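Notebook, Dondar project
July, entry begun 9.40

Carrying on with the Lindside construction ledgers. The question is still when the second pump house was authorised, and by whom. The printed works history puts it in the spring of 1943, before the main contract with Stanciu was signed. The ledgers don't support that so far.

Read folios up to 126 this morning. Entries for concrete and pipework are in one hand, labour returns in another. The labour hand leaves out the year at the top of most pages, so the dates below depend on the running totals. Checked the carry-forward at each page turn and found 2 that fail. One is a plain slip in addition. The other, at folio 88, is larger and I think a leaf has gone.
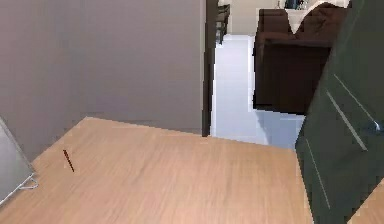 The amended quantities are in crayon over ink, and so were entered later than the lines they alter. How much later is open. Someone in the Lindside office went down the pipework columns and struck out single figures with one short stroke, always slanting from upper left to lower right. The colour is a dark reddish brown against pale paper, much the same contrast and the same slope as the thin stick on the light wooden top. The strokes copy badly on the old film and vanish altogether on the second-generation prints, which probably explains why the works history quotes the unamended figures.

With the amendments applied, the pipe order falls to 832 lengths. That agrees with the Stanciu delivery notes to the last length. The unamended total does not agree with anything.

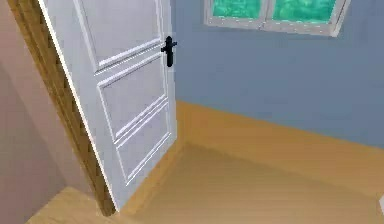
It also moves the pump house. If the amended order is the one that was delivered, there was no pipe on site for a second house until the autumn, and the spring date can only refer to the survey. The minute usually cited for it says "proceed at Brevau and Lindside as discussed" and names no building. Brevau had a pump house of its own under survey in the same weeks. I suspect the two have been run together.

Points against:
Delivery notes are a broken series. 19 are missing from the run.
The amending hand is unidentified. It could be an auditor working after the war, in which case the agreement with Stanciu would be circular.
The engineer's weekly summary for Lindside mentions "No. 2 foundations" in June, with no further detail. Foundations could be put in without pipe.

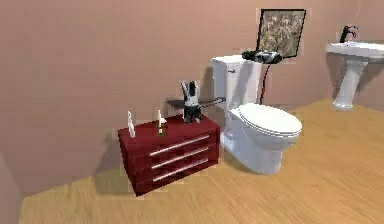

The third point is the serious one. Need to see whether "No. 2" in the weekly summaries always means the pump house. In the earlier ones it is used for a storage shed as well. Started a concordance of numbered structures, one line per mention, folio in the left column. Up to letter F.

Left at 16.15. To do next:
Collate folios 80 to 96 for the missing leaf, checking the sewing.
Ask for raking light on folio 88.
Brevau minute book, same months.
Finish the concordance before writing anything about foundations.

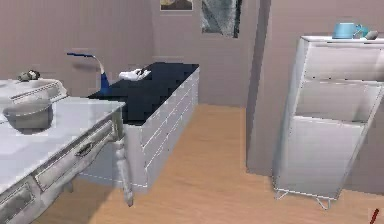 White desk with turned leg, wide grey bowl on top.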